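3.2 Object sets and bin arrangement

The objects used in the clutter sessions were drawn from a pool of 73 small household and play items. Items were admitted to the pool if they could be bought or replaced locally, if they held their shape when dropped from bench height, and if at least two of their faces differed in outline. Glass, food and anything with a sharp edge were left out. The pool was assembled by the second author and stored in labelled trays by dominant colour, which made it easier to draw sets with a known colour mix and to return items after a session.

Each item was assigned to one of four shape classes: block, rounded, elongated and compound. Block items have at least two flat faces on which they will rest without rocking. Rounded items have no stable face or only a small one. Elongated items have one dimension at least three times the next largest, measured along the centreline where the item is curved. Compound items combine features of the other classes, such as a flat base with raised posts. Class labels were assigned independently by Khoury and Boutros. Disagreements were mostly between the block and compound classes and were settled by handling the item together and recording which face it came to rest on when tipped from the palm.

Colour was recorded by eye under the ceiling lights of the work area and again under a neutral desk lamp. Where the two records differed, the desk lamp record was kept. Two-tone items were listed under the colour covering the larger area, with the second colour entered in a separate field. No attempt was made to match the colours to a printed standard, and the labels should be read as ordinary colour names.

3.3 Placement procedure

Sets were placed in an open rectangular bin with a grey interior. The grey was chosen after early trials at the Katiyar site, where a white bin produced strong reflections near the walls and pale items were hard to separate from the floor in the overhead views. The bin was wiped between sessions and kept in the same position on the bench, with its corners set against tape marks.

A total of 200 sets were drawn. For each set, items were tipped together from a shallow tray held over one half of the bin and then left to settle. The half was selected in advance from a printed list so that left and right were used equally. Items that landed outside the bin were returned to the tray and the whole set was tipped again. Items that landed in the bin were not adjusted by hand, even where they leaned on a wall or on one another. Five sets were withdrawn when an item was found to be chipped, leaving 195 for analysis.

Tipping over one half of the bin gives a loose group with clear floor beside it, a layout closer to a partly used toy box or kitchen drawer than the even spread used in our earlier work with the Plivico trays. It also means that contact between items and walls is common. We treat wall contact as a property of the set and report it separately from contact between items.

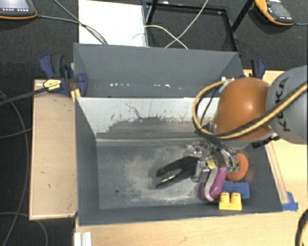

Figure 4. Small set in the grey bin. The items are grouped at the lower right: a rounded orange object, a curved purple object with a pale band along its length, a flat blue block, and a yellow block with two raised posts close to the near wall.

Overlap was scored from the fixed view only. A pair was scored as overlapping if the outline of one item interrupted the outline of the other, whether or not the two were touching. This is a looser rule than physical contact and will overstate crowding where a tall item stands in front of a low one. We kept it for consistency with the Dritomwood coding sheet, in which contact cannot be recorded without a second view. Outlines interrupted by equipment over the bin were marked as hidden and were not counted toward the overlap score.

Of the 195 sets analysed, 135 contained at least one overlapping pair. Compound items appeared in overlapping pairs more often than their share of the pool would suggest. Their height is a likely contributor, although the present data do not allow height and class to be separated. Elongated items with a curve presented a different difficulty. Coders often disagreed on where the ends lay when the middle was covered, and the coding sheet was revised in September to allow an end to be entered as uncertain. Sets scored before the revision were rescored in full using the new sheet.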